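Skiveo ceiling panel lights, a long-overdue review

I've been promising to write this since February, when the old lights in our workshop finally drove me round the bend. Regular readers will know I have Opinions about lighting (there was the great desk lamp saga, which I won't go into again) so when it came to choosing new ceiling lights I read every review going, and most of them were three lines long and seemed to have been written five minutes after opening the box. So I waited. I've now worked under these for a good few months, in all sorts of weather, at all times of day, and I think I know them pretty well!

First, what we had before. Fluorescent tubes behind those crinkly plastic covers, with a generous helping of dead flies. One of them buzzed. Another took so long to come on in the mornings that you could hang your coat up, fill the kettle and come back before it had made its mind up. The light itself was a sort of weak-tea colour, and everything on the bench had two shadows, so trying to find a small black screw among other small black things was hopeless. I'd got into the habit of carrying bits over to the window to look at them, and in winter even that stopped working by half past three.

We have the usual suspended ceiling, white panels sitting in a dark grey metal grid, and I wanted something that would drop straight into it. The choice came down to the Skiveo and the Grimidel, with the Grimidel being a fair bit cheaper. I very nearly went for that one. Then Shagufta Rajput let me come and stand in her office for a bit, where she has the Grimidel ones, and they're perfectly nice but there's a bright edge all the way round and a dimmer patch in the middle, and once I'd seen it I couldn't stop looking at it. She's never noticed. She probably has now, sorry Shagufta.

So, Skiveo. I ordered from Retholm, paid 200 pounds for the lot including delivery, and they turned up well packed with proper foam corners and not one scratch. The instructions are a single folded sheet with drawings the size of a postage stamp. I'd have been cross about that if I'd been fitting them myself, but I wasn't, I got Kwabena Mensah in to do the wiring and I made the tea. Do please get somebody qualified, it's not the place to be having a go.

Kwabena was finished in about 2 hours, and a good part of that was clearing up what came down from above the old fittings (the dust! I had it in my hair, in the biscuits, everywhere). The panels themselves just lower into the grid and sit there. He did grumble that the lead on the driver was short, and he had to shuffle one of the boxes along to get it to reach. If you're ordering, check the lead length on the listing before you commit, especially if your cables come down in awkward places like ours do.

Now the important bit, what are they like to live with? Lovely. They come on the instant you hit the switch. There's no buzz at all that I can hear, and I did turn everything else off and stand under each one with my head cocked like a budgie to make sure. The light is even right across the panel with no bright edge and no grey middle. I went for the cooler white, and I did worry it would feel like a dentist's, and for the first day or two it rather did. You get used to it quickly. Chiyo Tsuchiya still thinks we should have had the warmer one and she may have a point for evenings, but for close work I wouldn't swap.

What's made the biggest difference is the bench. Ours is a long one that runs along the wall, and it has never been tidy in its life. Dark parts on a dark jumble under a dim tube is a recipe for bad language. With these overhead I can look along it and pick out what I'm after, and the plain white wall behind throws a bit of light back as well, so the shadows are much softer than they used to be. I'd say if you're painting at the same time, go white and leave it at that. We had a brief flirtation with a sort of sage green and I'm very glad we didn't.

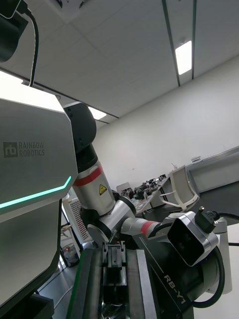 Glare is the one thing I'd warn you about. If you're standing up and looking straight ahead you won't notice it, but sit low, or lean back to stretch your neck, and they are properly bright if you catch one full on. Shiny things show it up too. Anything metal with a flat face will give you a big white rectangle right where you're trying to read a label, and you end up tilting your head about until it goes away. Skiveo do a version with a sort of honeycomb cover that's supposed to help. It costs more and I haven't tried it, so if anyone has then let me know in the comments.

My other niggle is dimming. The box says "dimmable" in nice big letters and then the small print says you need a different driver, sold separately, and when I looked that was out of stock. I don't really need it in a workshop, so I've let it go, but I'd have been livid if I'd bought them for a dining room. Retholm were decent about it when I emailed, and said they'd pass it on to get the listing changed. I looked this morning and it still says dimmable, so hmm.

Cleaning is easy. A dry microfibre cloth on a pole does it, and there's no cover for flies to get into, hooray. I gave one a wipe with a damp cloth where there was a fingerprint from fitting (Kwabena!) and it came up fine with no smears.

A couple of people have asked about the electric bill and I can't tell you anything useful, as we've changed too many other things since. I also can't say how long they'll last. None of ours has flickered or gone off yet, and I'll update this if one does.

Would I buy them again? Yes, and I have, I've just ordered more for the corridor, which is still stuck with the tea-coloured tubes. I'm giving them 8 out of 10. One off for the dimming nonsense and one off for the glare, and if they ever sort the instructions out I might be talked into a half mark back.

Next time I'm going to do the Kikuchi step stool, which Mitsuko Sekiguchi has lent me and is not getting back without a fight.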